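**About Gilmartin**

Gilmartin tests and repairs hand-held grippers and the marker tracking that goes with them. Vorker and Jomel send us units that have failed in use.

The company began with one fault. In October, 2 of 6 grippers on the Buneck job lost tracking in mid-recording, and the log still showed them as good. Oriana Lucero traced it to a cracked solder joint in the cable connector. The bad recordings had to be thrown out.
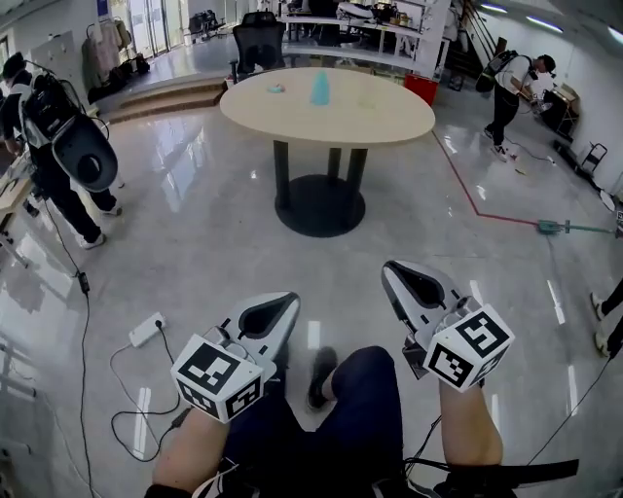 *Grippers with marker cubes, test floor.*

Each connector now gets 1000 bend cycles before release. A tracking dropout longer than 5 frames stops the recording and sounds an alarm. Floor cables are checked for damage and trip risk at every shift change. Fault reports are sent to the customer in full.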